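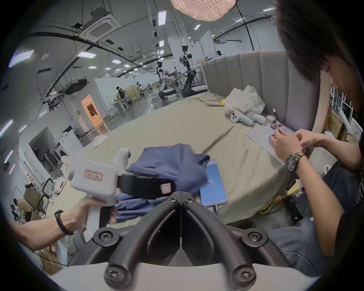 Page last changed: February, 4:40 p.m.

Prusitz opens its hand-taught laundry collection to outside labs

FOR IMMEDIATE RELEASE

I'm Hongjun Cui, I run the teaching floor at Prusitz, and I asked if I could write this one myself instead of handing it to the agency. They said yes, so please forgive the parentheses (there will be a lot of them).

The news first. Starting this month, Prusitz is sharing Plindeo, our collection of household cloth tasks shown by hand, with any university lab or small company that wants to train on it. It holds 2,403 finished demonstrations, all done by people using hand-held grippers, and it's free for research. If you want to sell something built on it, talk to us and we'll work out a license you can live with.

Plindeo started as a side job. We were teaching robots by remote control, with one person driving the arms from across the room, and it went fine for boxes and bottles. Then we tried shirts. Wow, shirts! Driving two arms through a sleeve fold from a few yards away made everybody on my team want to lie down. You can't feel the cloth, you're always a beat behind, and after an hour your own folding at home gets worse — I'm speaking from experience.

So we put the gripper in the person's hand. You hold the handle, you close the jaw on the hem, you pull, and the device records how your hand moved and when the jaw opened and shut. A new demonstrator on our floor now gets a usable T-shirt fold after 40 practice tries, and most of them start having fun well before that.
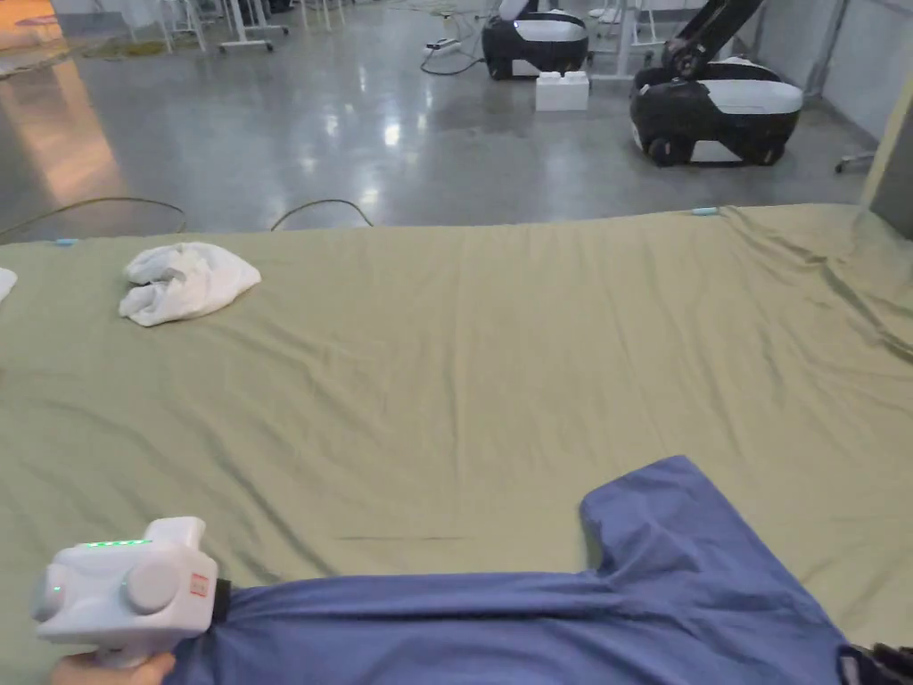 We still use remote control, I should say. It's how we check what a robot picked up from the hand-held work, and it's how we step in when a policy gets stuck halfway through a fold. Tzu-hsuan Tam heads that side of things and would be cross with me if I made it sound like old news. Her team recorded 173 rescue sessions for this release, where a robot ran on its own until it got confused and a person took over from there. I think those may be the most useful files in the whole package, and I told her so, and now it's in print.

"People ask me which way of teaching is better," says Tam. "I want both. Show it by hand so the robot learns what good folding looks like, then drive it yourself when it gets lost, so it learns how to come back."

Plindeo comes in 3 parts: shirts, towels, and bedding. Bedding is the smallest and the messiest. We left the clumsy attempts in, marked as such, after a long argument that I lost and am now glad I lost. A dropped corner and a second grab are things a robot is going to need to know how to handle.

The release also includes Prirus, our replay tool. It lines up the jaw timing with the video so you can scrub through a fold and see where a grip was late. It runs on a regular laptop. The manual is short and I wrote most of it, so if a page makes no sense, write to me and I'll fix it.

Our partner Tang will handle downloads and access requests. Labs should send a short note saying who they are and what they want to try. Replies usually go out by 5 p.m. the next working day.

We'll add trousers and fitted sheets next. Fitted sheets are already causing trouble, and I'll report back when we have something worth sharing.

Press contact: Hongjun Cui, teaching floor, Prusitz
Data access: Plindeo desk at Tang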